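Plate hotel on the breadboard: arm hits the tower, or thinks it will
Asked in Home and Shared Shop Builds
63 views

trinh_bench
I'm building a small plate handler in the back room of our shared shop. The plan is modest: an arm takes a plate off a storage tower, sets it on a stand, and puts it back before I lose interest. So far I have it in simulation, where breakages are free and I have taken full advantage.

The motion planner is Leva, stock settings. It is happy to take a plate from the upper levels of the tower. Ask for the lower ones and it thinks for a while and reports that no path exists. If I turn off collision checking it finds a path right away, through the tower. I've tried moving the stand, slowing the arm down and speaking to it firmly. My last overnight batch was 1,021 planning attempts, and 72 of them came back with anything usable. Is my layout hopeless, or is my model wrong?

Clanusov
Simulations are never right. Build the real one and nudge things until it stops hitting them. I did mine in December with a hand drill and it works fine, apart from the one side.

bistero_shop
I'd hold off on the hand drill.

My guess is the model. Check what Leva is using as the collision shape for the tower. If it was imported with the default option, it gets a convex hull, so the gaps between the shelves are filled in and the planner sees one fat block. The upper levels may only work because your hull is slightly off up there. Swap it for a handful of plain boxes, one for the upright and one for each shelf, and keep the detailed mesh for display only.

Then look at the approach. Come in level with the shelf, from the open side, and don't start turning the wrist until the fingers are well clear. I keep 34 mm of straight travel before any rotation. Wide fingers need more room than you'd think, and mine are the open triangle kind. My layout has a tower with the shelves facing the arm and a low stand in front:

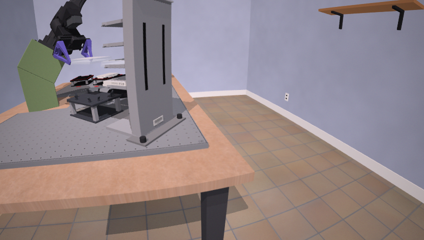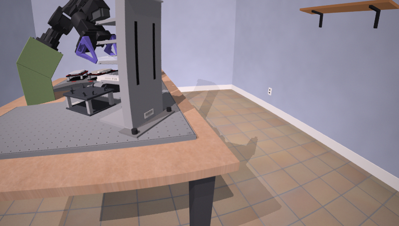
Leave yourself some bare breadboard around the stand too. I had everything packed in tight at first because it looked professional, and the planner sulked in much the same way as yours.

One more thing to check is the plate itself. Once it's gripped it has to be attached to the hand in the planner, and contact with its own shelf has to be allowed for the first bit of the lift. Forget that and every pick starts in a collision, so Leva gives up before it has moved anything. Print the names of the two colliding bodies when it fails. If one of them is the shelf the plate is sitting on, you've found it. If it's the table, write back, and bring the config file from your Trình folder or whatever you've called it.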